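4.2 Words of size in stitching handouts

The Favell collection holds 3,346 instructions taken from handouts on closing, hemming, darning and tying. We kept the 1,898 that contain at least one word of size, and passed them through the Avus tagger, which was built for recipes and had to be talked out of treating "pinch" as an ingredient. After that, the tagging went smoothly enough to make us check it by hand.

"Short" is the most common word of size by a comfortable margin. It is used of tails, stitches, lengths of thread, fingernails and, in one upholstery handout, tempers. It almost never comes with a measurement. Writers seem to believe that a reader who has got as far as cutting the tails already knows how long they should be, and that a reader who hasn't will be supervised. Figure 3 gives a case where most of our readers were happy with the word and then disagreed about what it allowed.

Figure 3. Short cut tails on a black knot, tied in a pale pink suturing practice pad.

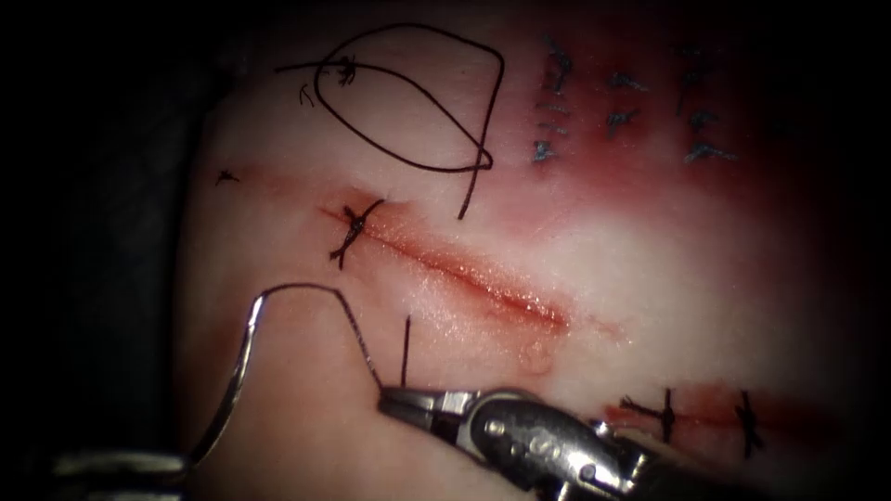

One reader in the March round objected that "short" had never been meant as a length at all, and that everyone in a workshop takes it to mean "shorter than what you just did." The same reader asked us to stop sending rulers.

We find this persuasive and inconvenient. If "short" is a correction waiting for a mistake, it belongs with words like "careful" and "again," and the Faltomier scale, on which we had asked readers to place each word from tiny to huge, measures the wrong thing. We report the scores anyway, having collected them. Seven of the eight handout groups put "short" within one step of "small." The exception was darning, where it landed next to "wrong."
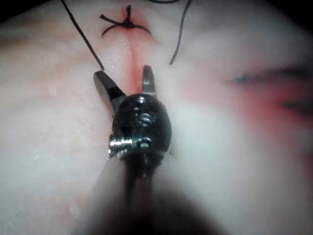 "Slightly" fared worse. In the Lukáč handouts it is attached to turning, lifting, loosening and, twice, to stopping. Readers asked to slightly stop gave answers we were unable to code. Where the writer had added a comparison ("slightly, as if opening a book"), agreement rose, although two readers wished to know what sort of book. We therefore treat comparisons separately in Section 4.3, together with the phrase "a good amount," which appears in every group and is defined in none of them.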